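Stop scoring robots on the easy half

Feb 9, 2018

Quick one, between meetings, so forgive the state of it.

Everyone in our corner is pleased with hand-held collection at the moment. Fair enough. You give a person the gripper instead of teleoperating an arm, stick marker cubes on so the cameras can follow each hand, and let them get on with the job. No joysticks. No lag. People move like people. The Mirmont group put out their numbers in January and they were good: 56 demonstrations in a session where the old leader-arm setup managed 33. I believe them. We see much the same at Altanton.

My complaint is what happens next. The policy gets trained, gets tested, and the score goes in a table. One number. And that number is nearly always counted on the sort of trial where the markers stayed in view the whole way through. Trials with tracking dropouts get thrown out beforehand as "bad data". Quietly. Sometimes in a footnote, more often not.

But when do the markers drop out? When the hands come together. When one wrist turns behind the other. When somebody leans in to see what they're doing. In other words, during the hard bit. Throw those away and you've thrown away the two-handed work you built the whole rig for. What's left is reaching, mostly, and a bit of carrying.

We did a small check on our own set, the Bimwood recordings. Of the trials our filter rejected, 37 had both hands closer than a palm's width at the moment the track was lost. Only 9 were real faults, a loose cable or a cube knocked skew. The filter couldn't tell one from the other and niether could we until we sat and watched them all. Dull afternoon. Should of done it a year ago.

So what do I want. Report the rejects. How many, and at what point in the task they failed. Cheap, takes an hour. Second, keep the partial ones, a track with a hole in it still has two good ends. Priedītis does this already with their gap-filling and whatever you think of the maths at least the hard moments stay in the set.

People say more cubes, bigger cubes, more cameras. Maybe. Bigger cubes get in the way of the hands, and they block each other. I'd rather see an honest table from a modest rig than a
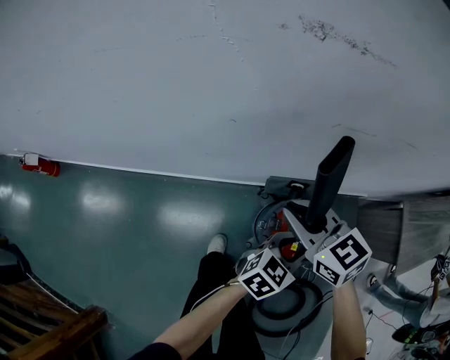

lovely one from a rig that only kept its best days. Cost comes into it too. Smaller labs read these tables, buy the kit, and then find their own results come out far lower. They blame their operators. I've heard this more than once and it's unfair on people who were doing the job properly.

Anyway. Reject counts in the main text please, next to the success rate, same size type. Will tidy this up when I get a minuite.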